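Bench notes, May — grippers, round two

Quick one from the Eltavthorpe end of the building, written between charging cycles so excuse the state of it.

Short version: the rubber-tipped fingers are staying on. The Elari soft pads are going back in the box for now. Longer version follows for those who asked, and for Cameron Mackay, who asked twice.

We ran both sets on the same jobs over 9 sessions. Same arm, same controller, same head camera. Folding, wiping, picking up caps and lids, and the cloth jobs that gave us so much grief in the spring. Mhairi Gourlay did the teleop for most of it, Tiina Lappalainen took the rest. Neither of them liked swapping fingers mid-morning. Two screws a side and one of them is always the wrong length. If anybody has the short hex key please put it back in the drawer.

Soft pads first. Lovely on anything rigid. Bottle caps, the soap dish, a toothbrush — no complaints, hardly a slip. On fabric they were a different animal. They take a big fat pinch of cloth and then the cloth creeps out while the wrist turns. Tiina got 7 clean wipes out of 19 tries. She wants it on record that two of the misses were her fault (wrong mode on the pedal). Fine, recorded.

Rubber tips: narrower, stiffer, less forgiving if you come in at a bad angle. But they hold a fold. Mhairi's run on the same task went well enough that we stopped arguing about it by lunch. Main drawback is noise, they squeak on ceramic and it goes right through you. Second drawback is you really do have to watch how low you go over a hard edge, there's not much give in them before the wrist starts complaining. We've knocked the approach speed down for anything near a countertop. Leave that setting alone please.

Camera stuff. We tried the head view on its own and then head plus wrist. Head on its own is OK for getting to the sink and bad for knowing how much cloth you've actualy got. Glare is the big problem. White ceramic under overhead lights gives you bright streaks all along the inside of the bowl, and small marks on the surface are easy to lose in all that. Fixed exposure helped some. Auto exposure hunts every time the arm comes across and we've turned it off. Ishbel Kinnear has a polarizing filter on order, will report back when it turns up.

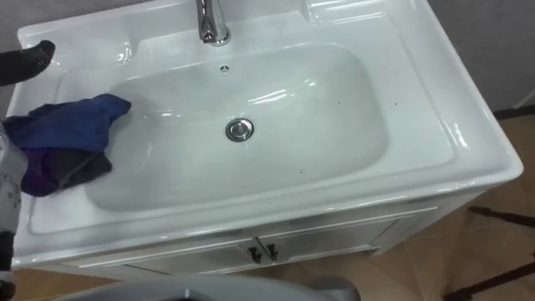 Cloth job at the vanity, head view. Rubber-tipped finger coming in from the left.

Controller: still on the Gistex box. The Sutherland one is quicker on paper, and it does feel snappier in the hand, but it drops the gripper force reading whenever the log gets long and then you're squeezing blind. Emailed them, no answer yet. Until theres a fix it's a no from us for anything with a cloth in it. Happy to try it on the rigid objects if somebody wants the comparison — grab me or Mhairi.

Things still to do
— same cloth tests on a matte basin, to see how much of the trouble is glare
— wrist camera mount, new bracket, the old one rattles
— try a thicker towel
— write up the finger swap properly, with screw lengths this time
— spare rubber tips, we are down to 2

Booking sheet for the arm is on the shared drive as usual. Mornings are mostly gone, after 2 is wide open. If you have a gripper of your own you'd like run through the same tasks, bring it with its mounting plate and the force limits wrote down somewhere we can read them. No plate, no test.

More when the filter gets here.

Mireille Rawashdeh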